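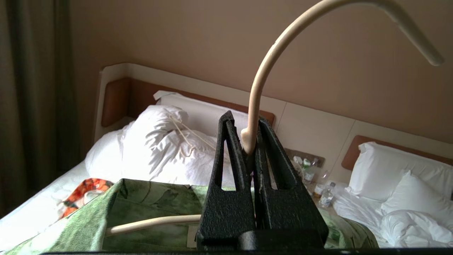 Projects > Lilta > Data > Hotel rooms

Print this page | E-mail this page

# Lilta room data

Version of January 21, 2018

Wrist camera recordings from twin rooms at the Oakley, meant for training an arm to help with tidying and linen. There are 500 recordings, and 187 have been checked by a person.

## What is in it

- Beds in the state guests leave them, with duvets bunched up or half off
- Small things to grip: hooks, cloth, bottles
- No guests and no staff

## What we don't claim

The project pitch says the arm will "free up" room attendants. We haven't measured that. Attendants at the Oakley were paid by the room until June and are now paid by the hour, so any before and after comparison of their workload is muddied. Please don't use this data to argue for fewer staff.

The attendants we asked liked the idea of less bending. They were less keen on being left with only the bathrooms, and on who gets blamed when the arm is slow. Neither question has an answer yet.

## Known problems

- One hotel, one style of room, much the same colour of wall throughout.
- Pale objects on white bedding are often mislabelled. Cords and strings are the worst.
- "Tidy" was judged by us at Leron. The head of housekeeping disagreed with plenty of our labels, and we think she was usually right.
- A grip is marked as good if it held for the length of the recording. It says nothing about whether the job got done.

## Use

Free for research. Ask before using it in a product. Corrections to labels are welcome, especially from people who clean rooms for a living.

Print | E-mail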